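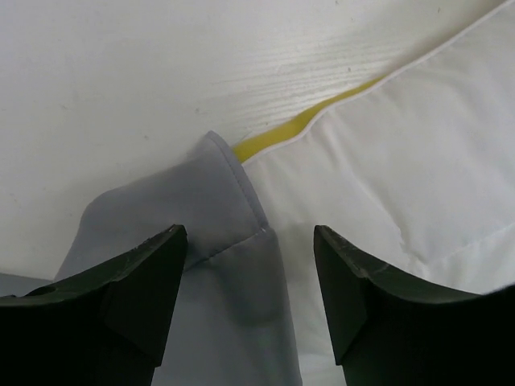 Most teams working on cloth handling put their effort into the policy and very little into the software that decides when to stop and look again. I think they have it backward.

At Murkis we ran a folding controller for 8 months. It planned a grasp from the overhead view, moved in, and closed. When it failed, the logs usually blamed the planner. Libor Šindelář went through 515 failed grasps by hand and found that in most of them the plan had been fine when it was made. The cloth had shifted a little during the approach, and nothing in the code checked.

The wrist view had what we needed. Up close, a folded corner and a seam are easy to tell from the flat layer under them – from overhead they often are not. We were recording that view and using it only for replay.

The fix was dull. We added a check at the end of the approach that compares the edge the planner asked for with the edge the wrist camera sees. If they disagree by more than 5 millimeters, the arm backs off and replans. It came to 54 lines, and Shahnaz Kumarasinghe wrote the tests in an afternoon.

People object that replanning costs time. It does. A bad grasp costs more, and it leaves the garment in a state that is harder to plan for than the one you started with.

A larger model may learn to do all this without being told. Until then I would ask any group starting on cloth to write the check first, and to log every time it fires.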